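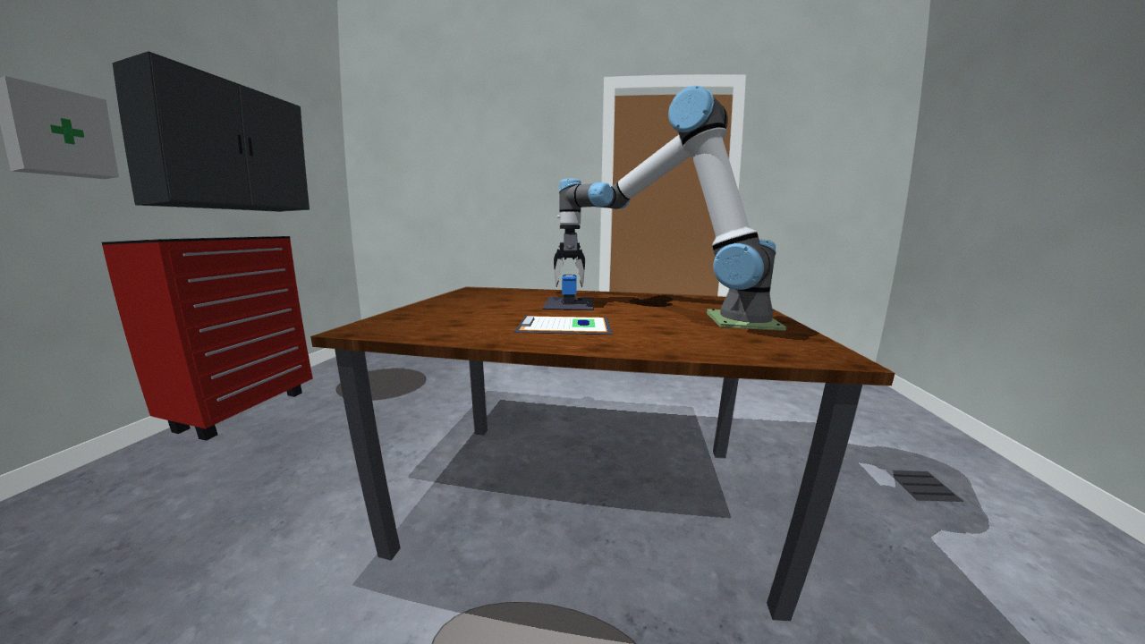
Brazo robótico montado sobre una mesa de madera, en una sala simulada por ordenador.

Apuntes de la unidad 4. Sistemas de control para centrales térmicas de edificios

Bienvenidos otra vez. Con esta unidad dejamos atrás los lazos sencillos (el depósito, la resistencia, el termostato de siempre) y entramos por fin en una instalación completa, con sus bombas, sus enfriadoras, sus calderas y esa cantidad de cables que asusta un poco la primera vez que se abre un armario. No os agobiéis si al principio os parece mucho: casi todo lo que vais a ver son piezas que ya conocéis, puestas unas al lado de otras y obligadas a entenderse.

Trabajaremos todo el tiempo con el mismo caso, el campus de laboratorios de Ikiston, que ya apareció de pasada en la unidad anterior. Tened a mano el esquema de principio que se repartió entonces, el de la hoja apaisada, porque me voy a referir a él constantemente.

4.1. La instalación de partida

La central de Ikiston ocupa un edificio propio, separado de los laboratorios por un patio, y produce agua fría y agua caliente para todo el recinto. El agua viaja por una galería enterrada hasta las subestaciones, y en cada subestación hay un intercambiador que separa el circuito de distribución del circuito interior. Esta separación tiene un coste (se pierde algo de salto térmico en cada intercambiador, y eso se nota en la factura), pero a cambio una fuga en un laboratorio no vacía la red entera. Quien haya tenido que rellenar una red grande un fin de semana sabe lo que vale esa tranquilidad.

El proyecto de control lo redactó la ingeniería Civine y el sistema que se instaló es un Grutden, con controladores repartidos por planta y dos servidores en la sala de supervisión. La lista de puntos tiene unos 2,000 elementos (lo escribo como viene en el pliego, con coma; se lee dos mil). Dentro de esa cifra cabe de todo: sondas de temperatura, estados de bomba, órdenes de marcha, consignas, contadores, alarmas y un buen montón de variables internas que solo existen en el programa.

Conviene que os acostumbréis pronto a leer una lista de puntos. Es un documento feo, lo reconozco, una tabla larguísima con abreviaturas, pero contesta a casi todas las preguntas que uno se hace durante una puesta en marcha. ¿Esta válvula tiene realimentación de posición? Se mira en la lista. ¿El paro de emergencia llega al controlador o corta directamente la maniobra? También se mira en la lista, y después en el esquema eléctrico, por si acaso no coinciden (que a veces no coinciden).

4.2. Los tres niveles

Solemos dibujar el control como una pirámide, y aunque la pirámide simplifica mucho, nos sirve para hablar.

Nivel de campo. Sondas, presostatos, caudalímetros, actuadores de válvula, variadores de frecuencia. Todo lo que toca el agua, el aire o la corriente. Los errores de este nivel son los más tontos y los más caros de encontrar: una vaina sin pasta conductora, una sonda de impulsión cableada en la borna de retorno, un caudalímetro colocado justo detrás de un codo.

Nivel de automatización. Los controladores, con sus entradas, sus salidas y su programa. Aquí viven los lazos PID, las secuencias de arranque y los enclavamientos. Un controlador bien planteado tiene que poder seguir haciendo su trabajo si pierde la comunicación con el resto. Volveremos sobre esto en el apartado 4.4, porque es el corazón de la unidad.

Nivel de supervisión. Pantallas, históricos, horarios, informes, avisos. Es la parte que enseñamos a las visitas, y por eso mismo recibe a veces más cariño del que le corresponde. Una pantalla preciosa encima de un lazo mal ajustado sigue siendo un lazo mal ajustado.

4.3. Secuencia de las enfriadoras

Cuando la demanda de frío sube, la central no arranca todas las máquinas de golpe. Primero se pone en marcha la bomba de condensación de la máquina elegida, luego la de evaporación, se espera a que los interruptores de flujo confirmen y solo entonces se da permiso al compresor. En Ikiston la espera de confirmación está fijada en 90 segundos. Si pasado ese tiempo falta alguna de las confirmaciones, la secuencia se anula, la máquina queda marcada como no disponible y el programa llama a la siguiente de la lista.

Fijaos en la palabra «permiso». El sistema de control autoriza y la enfriadora decide, con su propia electrónica, si arranca o no. Mucha gente que empieza confunde una cosa con la otra y se pasa la mañana buscando en el programa un fallo que está en la máquina (a mí me pasó, y más de una vez, así que lo digo con todo el cariño).

La rotación entre máquinas se hace por horas de funcionamiento acumuladas. Parece lo más justo y casi siempre lo es, aunque hay plantas donde una de las enfriadoras rinde mucho mejor a carga parcial y conviene darle prioridad en primavera y en otoño. Los datos de noviembre que tenéis en el anexo son un buen ejemplo: cargas bajas, muchas horas, y una diferencia de consumo entre máquinas que salta a la vista en cuanto se dibujan las curvas.

4.4. Redundancia y continuidad de servicio

Un laboratorio no es una oficina. Si en una oficina falla el frío media hora, la gente se queja y abre las ventanas; si falla en una cámara de muestras, puede perderse el trabajo de años. Por eso el pliego pide que ninguna avería simple deje sin servicio a las subestaciones críticas.

Para cumplirlo se combinan varios recursos. Las bombas principales van en configuración N+1, es decir, siempre hay una más de las necesarias. La alimentación de los controladores pasa por un sistema ininterrumpido. La red de comunicación tiene topología de anillo, de modo que un corte en un punto no aísla a nadie. Y las subestaciones críticas, que en este campus son 2, llevan doble controlador con conmutación automática.

Sobre la conmutación quiero pararme un poco, porque en los ejercicios suele fallar. El controlador de reserva recibe continuamente el estado del principal: consignas, salidas, valor acumulado del término integral. Cuando deja de recibirlo, toma el mando. Si solo hubiera copiado las consignas, el término integral empezaría en cero y la válvula daría un salto brusco, con el consiguiente susto aguas abajo. A la transferencia que evita ese salto la llamamos «transferencia sin perturbación», y en el examen de prácticas tendréis que saber explicarla con vuestras palabras.

Queda el caso de la pérdida total de comunicación con la central. La subestación pasa entonces a modo autónomo, mantiene la última consigna válida y gobierna su válvula con la sonda local. Se trabaja peor, desde luego, pero se trabaja.

4.5. Alarmas

La empresa Saengthong, que lleva la explotación del campus, revisó el registro después de la puesta en marcha y se encontró con 123 alarmas en un solo turno de noche. Muchas eran repeticiones de la misma, una sonda de presión que oscilaba alrededor del umbral y entraba y salía sin parar. Se arregló con dos medidas muy modestas: una histéresis en el umbral y un retardo a la activación.

De ahí sale la regla que os pido aplicar en el trabajo de curso. Cada alarma debe llevar escrita la acción que se espera del operador. Si al redactarla no se os ocurre ninguna acción, probablemente sea un aviso para el histórico y puede quedarse allí, sin sonar.

Las prioridades las repartiremos así:
Alta: afecta a la seguridad o a una subestación crítica. Respuesta inmediata.
Media: hay pérdida de redundancia, pero el servicio se mantiene. Respuesta en el mismo turno.
Baja: mantenimiento, filtros, calibraciones. Se atiende en horario normal.

4.6. Para trabajar por vuestra cuenta

Dibujad el diagrama de estados de la secuencia de arranque del apartado 4.3, con la rama de anulación incluida. A lápiz está perfecto; prefiero un dibujo con tachones y bien pensado que uno limpísimo copiado del compañero.

Buscad en el esquema de principio un elemento cuya avería deje sin agua fría a una subestación no crítica, y proponed una mejora razonable. Razonable quiere decir que alguien estaría dispuesto a pagarla.

Redactad cinco alarmas para la sala de bombas, con su prioridad, su retardo y su acción asociada.

Las entregas se recogen al empezar la próxima sesión de laboratorio. Traed también el esquema impreso, que en la pantalla del portátil no se lee nada, y repasad el ajuste del PI de la unidad 2, porque lo primero que haremos será sintonizar el lazo de la válvula de tres vías.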